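Wrapped candy is any small sweet sold in its own twist or sleeve of paper, foil or film. I sort the stuff for fun, so bear with me — I have opinions! 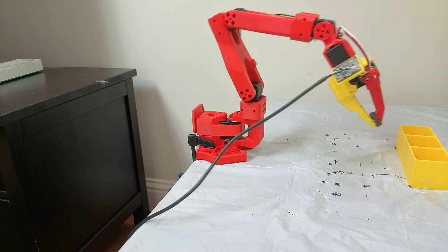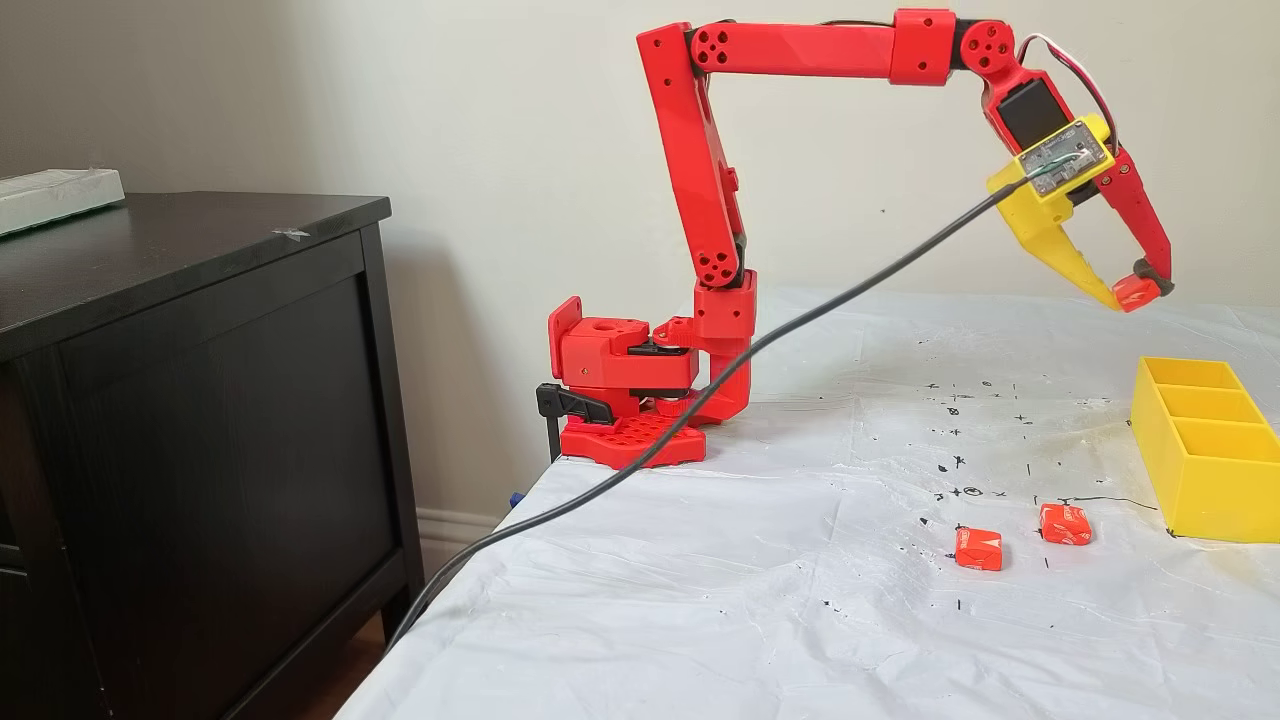

My own subject is sorting, and Lejla Hodžić of Wimbridge taught me to go by wrapper first, flavor second. Small red ones, like the two lying on the white sheet in the second picture, I'd start with — red is easy to spot. Mints I leave until August.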